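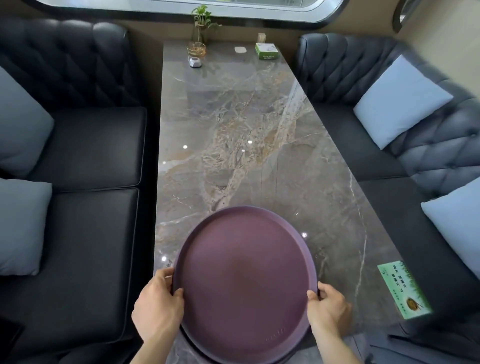

Ticket 562 – trays sliding on stone tabletops
Opened by: Noemi Abernathy, floor
Status: open

Noemi: The round purple trays skate on the polished stone tables in the booths. Set one down with soup on it, turn to the next guest, and it has moved. Grovano sold them to us as non-slip.

Henk Wouters: Have you tried washing them? Could be grease on the base.

Noemi: Washed 13 of them in plain hot water and dried them by hand. Same thing. I doubt it's grease.

Henk: Grovano says the table polish is to blame. They suggest their own cleaner, 277 for a case.

Noemi: Of course they do. The old Steinbach trays never moved on the same tables with the same polish. I'm not buying a case of anything on their word.

Henk: Fair. I wiped one booth with water only, no polish, and tried 2 trays. One held, one slid. The one that slid has a pale worn spot in the middle, but so do plenty of others, so I wouldn't read much into it.

Noemi: Neither would I. Until we know more, both hands on the rim and bowls come off before the tray goes down. Please ask Grovano for the test they based "non-slip" on – in writing.

Henk: Asked 18 Apr 2018. No answer yet.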